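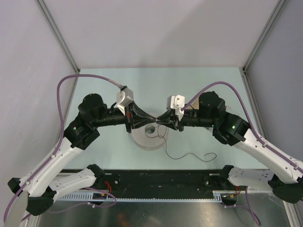
Subject: Re: [workbench] Bare walls or pegboard around the bench?

On the list last night someone wrote:

> I'm closing in a bench at the Wodard shop with three walls, back and
> two sides. Aluminum posts in the back corners. My plan was pegboard
> all the way round so I can hang tools. Now I'm wondering if I should
> leave the walls plain. Also, what color for the top? I have white
> laminate left over but the glare bothers me.
>
> The back wall is 26 inches high if that matters.

I'd leave them plain. We had pegboard on ours at Meesuk for a couple of years and took it down in March. Small parts were hard to pick out against all those holes and hooks, and dust collected on everything that hung there. The walls are flat light gray now and the light is much more even. The tools went into a drawer unit under the bench, 13 drawers, and I don't miss having them in front of me.

For the top, I would skip the white. Ours is a pale blue-gray sheet from Drindico. Black parts show up on it and so do white ones. Get a matte finish if you can. Ask them for an offcut first and put it under your own lamp, as the color on their chart is darker than what we got.

Two other things from when we built ours.

Slant the side walls inward toward the back if you have the room. You lose some corner space but you can get your elbows in at the front.

Cables. Clip them along whatever they run on, and leave a generous loop anywhere something has to bend. We use small white clips. Pick one bright color of cable for the bench and stick with it. Ours are purple and easy to follow back to the plug.

On the posts, Bollov sells the end caps in bags of 13. You need four, so if anyone else here is ordering, split a bag.

What are you using to hold the wall panels to the posts? Ours slide into the slot and the left one rattles a little. I have been meaning to put foam tape in there.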